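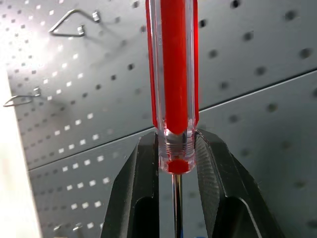 Can a robot put the tools away at the end of a shift?
Sometimes, and slower than the person who left them out. We sell a kit for it anyway, and we would like you to read this page before you order.

The Troltport Tidy Station is a two-arm bench package for small shops. It is meant for one job: taking hand tools off a pegboard and hanging them back up. It does not sweep, sort screws or find the tape measure.

Our Honley workshop ran 500 rehang attempts in September with nobody helping. The arms finished 400 of them. A person with a free hand would have missed very few, and would have been quicker on every one. Screwdrivers went well. Tape rolls were worse, and scissors hung two to a hook were worst of all. 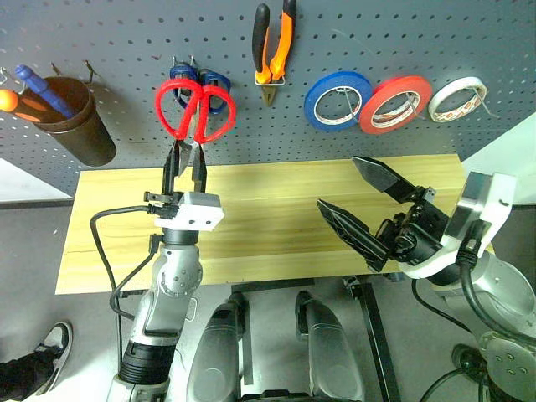
Left gripper at the red-handled scissors, right gripper open.

What the station needs from you
A fixed layout. Move a hook and you teach that spot again.
Steady light. Shiny metal and clear plastic handles still cause misses.
Someone nearby – we do not recommend leaving it to run overnight.

Specifications
Part number: 1634
Setup time, new board: 129 minutes
Arms: two, each with a two-finger gripper
Software: Ghasemi control package, included

Should you buy one? If you want to learn what these arms can do, maybe. If you want a tidy bench by Friday's standards of tidy, hire help or label the hooks. Demo visits are at Honley or Fliscombe, by appointment.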